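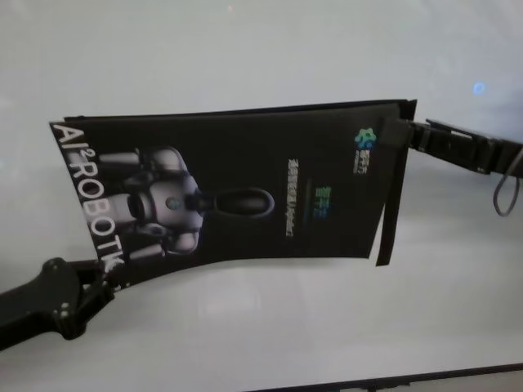 ## Two-Gripper Handoff of a Folded Brochure

Project Guides > Manipulation > Thin and Flexible Objects

We use cookies to remember your language setting. Accept | Manage

31 July 2023

This guide covers the setup, teaching and replay of a handoff in which the left gripper supports one corner of a folded brochure while the right gripper takes the opposite side. It assumes you have finished the single-arm block exercise and can open, save and replay a sequence in Surkero. The work is done at the Villanueva bench.

What you need

- Both arms powered and homed
- Surkero with the two-arm profile loaded
- A folded brochure on coated paper, not yet creased at the corners
- Alcohol wipes for the finger pads
- A copy of the Fondent log sheet

Step 1. Prepare the surface

Clear the white surface and wipe it. Fingerprints show up as dark patches in the depth view and will be picked up as edges. Leave the overhead lights on. Do not move the table after this point. If it gets bumped, redo the height check in step 5 before running anything.

Step 2. Set the grip force

Open the Grip tab and set both grippers to Paper. The default preset is meant for blocks and will crush a fold. Set the closing time to 2000 ms. Faster closing works on card but pushes thin paper out of the jaw before the fingers meet.

Step 3. Teach the left pinch

Jog the left gripper to the lower left corner of the brochure and close it. The pads should overlap the paper by 7 mm. With less than that the corner rotates in the jaw during the lift. Save the pose as L_CORNER.

Raise the arm slowly. The sheet will bow between the two contact points once the second gripper takes hold. A small amount of bow is acceptable and makes the handoff easier, because the paper has slack to give up when the arms are not quite in step. If it is pulled flat, bring the grippers closer together and save again.

Step 4. Teach the right pinch

Approach from the right with the jaw open and level with the edge of the paper. Make sure the fingers go over all the layers of the fold. The panels of a folded brochure do not line up exactly, so check the back one as well as the cover. Close, wait for the force reading to settle, and save the pose as R_EDGE.

If a panel hangs loose after the lift, the right jaw missed it. Lower the brochure, open the right gripper, and move in a little further. Do not try to catch the loose panel with the left gripper while the right one is holding.
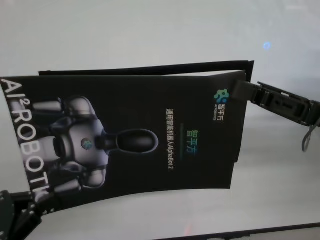 One reader wrote in to ask why the left gripper does not let go as soon as the right force reading rises, and said that their own sequence saved about two seconds a run that way. It can be done with stiff card. With coated paper the first rise in force often comes from a single layer touching the pad, and an early release drops the rest. Keep the wait block between the two commands.

Step 5. Check the height after each session

Open the gripper fully and park it over the bare surface. In the camera view, the green dot should fall on the surface between the two fingers. It does not have to be centered. Compare its position with the one on your log sheet. If it has moved, run Surkero's height routine and teach L_CORNER again before you touch R_EDGE.

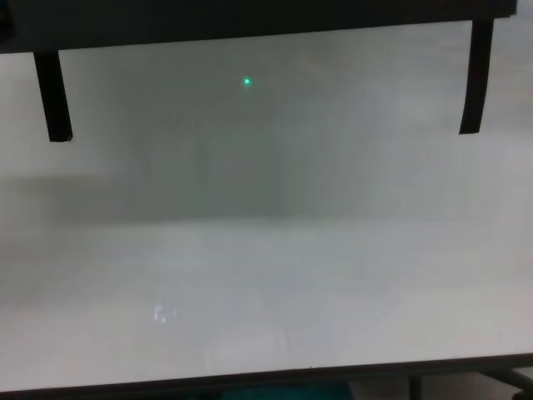

Perach Robotics Club, Manipulation Team

Step 6. Replay and record

Replay the full sequence at low speed with one hand near the stop button. Fill in the log sheet after each run, including failed ones. Use these codes:

S: slipped from the left jaw
P: panel missed by the right jaw
C: paper creased
T: timed out on force

Save the sequence under your own initials. File 919 on the shared drive is the reference sequence from May and is read-only. Copy it if you want a starting point, but the poses in it were taught before the table was moved and both need to be taught again.

Open both grippers before switching off the arms.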